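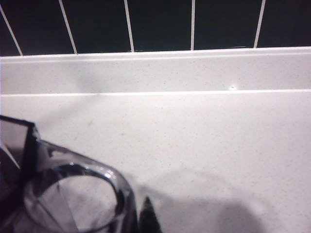

Dark tile over a light countertop.

2020-10-13 | By Svyatoslav Maksymiv
20 Shares | 6 Comments

Moroz gets its stolen film gear back after arrest in Kullonwood

KULLONWOOD – Well, I get to write the happy version of this release! Police have arrested a man in connection with the break-in at our Adthorpe storage unit, and most of what was taken from the crew of Fludside is back in our hands. I'm the director and also the guy who writes the press releases at Moroz (we're a small company), so you're getting this straight from me.

For anyone who missed the first round of news, somebody got into the unit over a weekend while we were between shooting blocks. They took lenses, two camera bodies, most of our sound kit and, the part that made me feel sick, a case of hard drives with footage on it. We had backups of nearly everything. "Nearly" is a terrible word when you're talking about a movie, and the one day we hadn't copied was the long courtroom scene with our lead, Vsevolod Bilyk.

The call came on Friday morning. Officers had searched a rented garage on the edge of Kullonwood after a pawn shop owner checked a serial number and didn't like what came up. They showed me a list with 255 items on it, and I sat there with a pen and a cold coffee and matched them against our inventory, right down to the batteries and the little foam windscreens. The drives were there. I may have yelled. 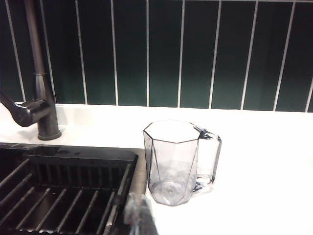
A clear glass pitcher on a white countertop.

I can't say much about the man who was arrested. He's been charged with burglary and possession of stolen property, he hasn't been convicted of anything, and he never worked for us in any job, on this picture or any other. I know there's been talk online about it being somebody from the crew, and I'd really like that to stop. These are good people and a couple of them got some nasty messages. Please leave them alone.

Vsevolod is thrilled, mostly because he doesn't have to do the courtroom scene over again. Here's what he asked me to pass along: "I cried for real that day and I don't think I had a second one in me. Thank you to the police, and thank you to the lady at the pawn shop, who I would like to take to dinner."

We're still missing one camera body and a bag of wireless mics. If you've been offered either one, call the police first and then call us. The serial numbers are on our website and we'll keep them up until the case is closed.

Shooting starts again next week, and the plan is to wrap in December, which is later than we told our backers but a whole lot sooner than I feared. And speaking of backers, more than 380 of you chipped in to the rental fund so we could keep working on borrowed gear. I've read every note that came with the money (yes, even the one that was all about my hat). Whatever's left in the fund goes to better locks and an alarm for the unit, and I'll post the receipts when I have them.

Press questions can come to me at the Moroz office in Adthorpe. I'm happy to talk about the movie all day long, but anything about the criminal case should go to the police.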